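The rule book at Clodgate has 10 pages, and the first is only about hands. Where may a hand be when the fingers of a tool are closing? How long must a person wait before touching what the tool holds?

Niilo Ikonen wrote most of it in March, after he had read the longer safety documents for factory robots and found little in them about household cloth. "Those texts are good, but they think of steel parts and fences," he says. "We work with sheets and shirts, on the floor, in ordinary flats."

His rules are simple. Cables are kept to one side. The pads on the fingers are checked after every 300 grips. A sheet is taken by a fold and lifted slowly, and if it catches on something, the person stops and opens the fingers before pulling.

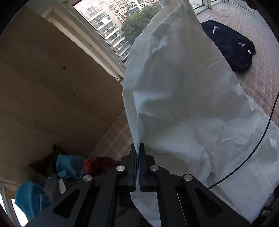
Who decides when a worn pad must be changed?

The person holding the tool decides, and no supervisor may overrule this during a shift.

Amber De Graaf, who trains new operators, wanted this point in writing. Before, people asked for permission and often continued with a bad pad while they waited for the answer. Now they change it and write one line in the log.

Not everybody is content. Horacio Urrutia of Pasterine, a partner firm, finds the rest periods too strict – six in one working day – and would like to see them tested against real fatigue. Ikonen agrees that the number came from discussion and not from measurement. The next version will go to both firms before the summer, with the chapter on rest still open for comments.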